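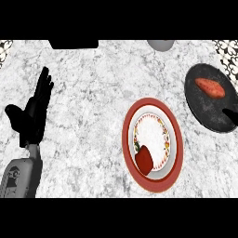
**4. Installing the Kulidar map pack for Areck**

The store page says Kulidar installs itself. It doesn't, at least not if you bought Areck before the August patch, so do it by hand and skip the launcher button. Allow 412 MB of free space, whatever the launcher claims. The pack adds the Sopacua kitchen level.

1. Close Areck. Check the system tray too, as the game likes to stay open there.
2. Copy your save folder somewhere else. Cloud saves are supposed to cover you. I wouldn't count on it.
3. Unzip the pack into `Areck/maps`, keeping the folder named `kulidar`.
4. Start the game and open Options > Content. Kulidar should be listed with 3,567 files.
5. If the number is lower, delete the folder and unzip it again. The Repair button has never fixed a short count for me.
6. Load Sopacua from the Free Play menu before you try it in Career.

**Note:** Rerkstead's own guide recommends Ultra shadows "for the full experience." Try Medium first. I can't tell them apart once the round starts, and Medium loads faster.

**Caution:** Don't install the pack over an older copy. The two versions share file names, and Career saves made on the mixed install may refuse to open.

**Caution:** Any "Kulidar Unlocker" you find on a forum is not part of this pack. I have yet to see one that does what it promises.

Controller users need to remap the grab button after step 6. The pack resets it to the left trigger - the patch notes call this an improvement. Go to Options > Input, pick your pad, and save the profile under a new name.

Corrections go to Herman Ngui through the guide's comments page. Please include your file count from step 4.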